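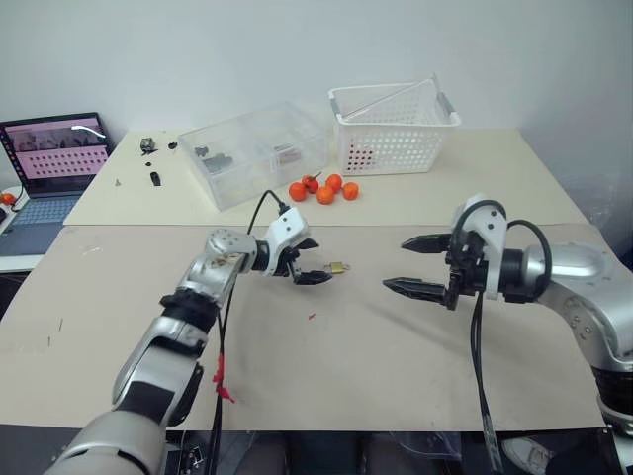

Teleoperation, zweiarmig: Übergabe kleiner Teile
Erstellt von hegyi_user, 24. Juni 2018

Die Frage betrifft die Übergabe von links nach rechts beim Vormachen per Fernsteuerung. Aufgezeichnet werden Gelenkwinkel, Greiferöffnung und die Kamerabilder, alles mit 25 Hz. Bei größeren Teilen sind die Demonstrationen brauchbar. Ein kleines Vorhängeschloss, Messing mit silbernem Bügel, liegt dagegen so flach auf dem Karton, dass der Bediener die Fingerhöhe aus der Kopfkamera kaum abschätzen kann. Von 145 Episoden habe ich viele wegen Zögerns vor dem Zugriff verworfen. Schneidet ihr solche Pausen heraus oder lernt ihr sie mit?

brurton_k schrieb:
Nicht schneiden. Sonst springen die Gelenkwinkel an der Schnittstelle, und das Modell lernt den Sprung. Lieber die Episode neu aufnehmen.

hegyi_user schrieb:
Bei 1.000 geplanten Episoden ist das eine Zeitfrage. Die Pausen vor der Übergabe sind außerdem länger als die vor dem Zugriff. Der rechte Greifer wartet offen, der linke wird nachgeführt.

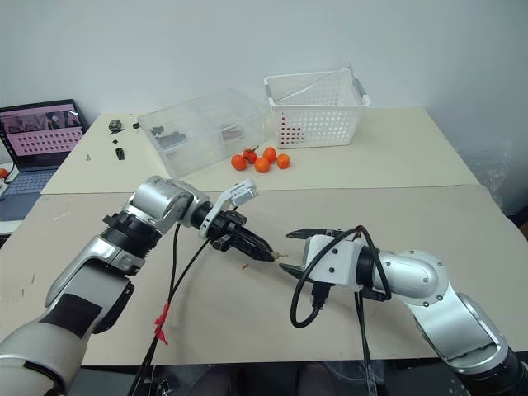 Máté Csizmadia schrieb:
Widerspruch zu brurton_k. Stillstand lässt sich über eine Geschwindigkeitsschwelle ausfiltern, wenn beide Arme gleichzeitig darunter liegen. Da springt nichts, weil sich in dem Abschnitt nichts bewegt. Wir machen das im Projekt Wurkbridge seit September so.

brurton_k schrieb:
Und die Greifer? Wenn die Finger während des Stillstands schließen, fehlt euch genau der Griff.

Máté Csizmadia schrieb:
Die Greiferöffnung gehört natürlich mit in die Schwelle. Drei Bilder Vor- und Nachlauf bleiben stehen.

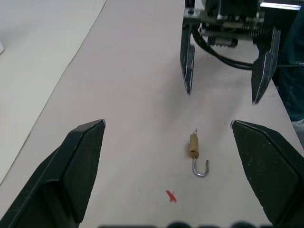
gillmont_lab schrieb:
Für die Höhenschätzung würde ich dem Bediener die Handgelenkkamera groß einblenden und die Kopfkamera klein. Bei einem kleinen Gewicht mit Haken sieht man zwischen den offenen Fingern sofort, wie die Längsachse liegt und wohin der Haken zeigt. Eine rote Marke auf der Unterlage taugt als Bezugspunkt, solange sie nicht in jeder Episode an derselben Stelle relativ zum Teil sitzt. Sonst greift die Policy später nach der Marke.

hegyi_user schrieb:
Filter mit Greiferöffnung probiere ich zuerst. Die verworfenen Episoden sind noch auf der Platte. Welche Schwelle in rad/s nehmt ihr?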